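Tirnwood releases Cakent 2, planning and review software for two-handed manipulation

PIVOSTHORPE — October — Tirnwood, a developer of software for robot manipulation, today announced the general release of Cakent 2, the second major version of its toolkit for turning hand-guided demonstrations into motion plans for two-arm robots. The release adds a new pose tracker, a timeline editor that handles both hands together, and a planner that can reject a demonstration before it reaches a training set.

Cakent 2 is available now to existing license holders. New customers can request access through the Tirnwood website.

What is new in this version

The first version of Cakent treated each gripper as its own recording. Users had to line up the left and right tracks by hand, and small timing errors between them were hard to spot until a robot tried to repeat the motion. In Cakent 2 both tracks share one clock from the moment recording starts. An edit made to one hand is carried over to the other unless the user unlocks them.

The pose tracker has been rewritten. It reads printed markers attached to the gripper and combines them with the jaw opening to give a full position, angle and grip width at each time step. If a marker is hidden for a short stretch, the tracker fills the gap and flags it in the timeline. Gaps longer than 300 milliseconds are left open and shown in red, and the user decides whether to keep the take.

"Our users told us they would take an honest hole over a smooth guess," said Marjatta Koivisto, head of product at Tirnwood. "The old tracker would draw a nice curve through anything. You would only find out later that the hand had been somewhere else. Now the gap is in the file, with a start and an end, and every tool after that point can see it."

The planner, named Woldegiorgis after the street where the company had its first office, checks each demonstration against a model of the target robot. It tests reach, joint limits and the distance between the two arms. A take that a person can do easily may be impossible for a pair of arms mounted on a fixed base, and the planner reports which moment fails and which joint is the cause. Users can then shift the work area in software and run the check again without recording anything new.

Results from the test period

Before release, the software was used at Tirnwood's own lab in Pivosthorpe on a set of 2911 demonstrations of tabletop tasks. The set covered picking, placing, opening, closing and passing an object from one hand to the other. The company used it mainly to find faults in the review tools, and many of the changes in the final release came from that work.

One of those changes is the way the software handles table boundaries. Operators in the lab mark the limits of a work area with tape, and earlier builds asked them to type in the corners as measurements. This was slow and led to mistakes. Cakent 2 lets the operator touch each corner with a gripper tip and press a key. The area is stored with the session and is used by both the tracker and the planner.

Light objects and see-through objects also received attention. Clear plastic is difficult for depth sensing, and a lid or a cup can drop out of the depth data altogether.

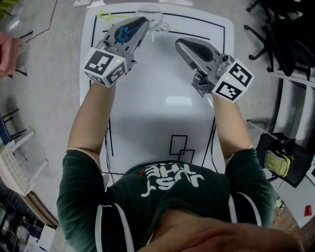 For objects of this type, Cakent 2 gives more weight to the path of the gripper and the width of the jaws, and less to what the depth sensor reports. The setting is off by default. It can be turned on for a single object, a single task or a whole project, and the choice is written into the exported file so that other teams can see how the data was made.

"Cups and lids gave us more support requests than anything else," Koivisto said. "People assumed their calibration was off. Often it was fine, and the sensor was looking straight through the object."

Review and export

The review screen can now show up to 20 takes of the same task side by side, lined up on the first contact between gripper and object. Reviewers can mark a take as good, poor or unsure, and add a short note. Notes are kept with the take when it is exported.

Files from the first version open in Cakent 2 and are converted on loading. The converter keeps the original file unchanged. Projects with separate left and right tracks will ask the user to confirm the timing once, after which the tracks are joined. Tirnwood says a project of 500 takes converts in around an hour on an ordinary desktop computer.

Export formats are the same as before, with one addition. A plain table format now lists time, pose, grip width and tracking state for each hand, for teams that use their own planning code and do not need the rest of the package.

Known limits

Cakent 2 supports two grippers per session. It does not yet support multi-finger hands or mobile bases. The planner checks for contact between the arms and the table, but not for contact with loose cables or other soft items near the work area — users should continue to check these by eye before running a plan on a robot. Tirnwood is working on support for a third, fixed camera view and expects to offer it to test users first.

Pricing and support

License terms are unchanged for current customers, and the upgrade is included in active support plans. Customers without a support plan can continue to use the first version, which will receive fixes for one more year. Updated manuals and a conversion guide are included with the download.

About Tirnwood

Tirnwood develops tracking, planning and review software for robot manipulation. The company is based in Pivosthorpe and supplies research labs and equipment makers.

Media contact: Press office, Tirnwood, Pivosthorpe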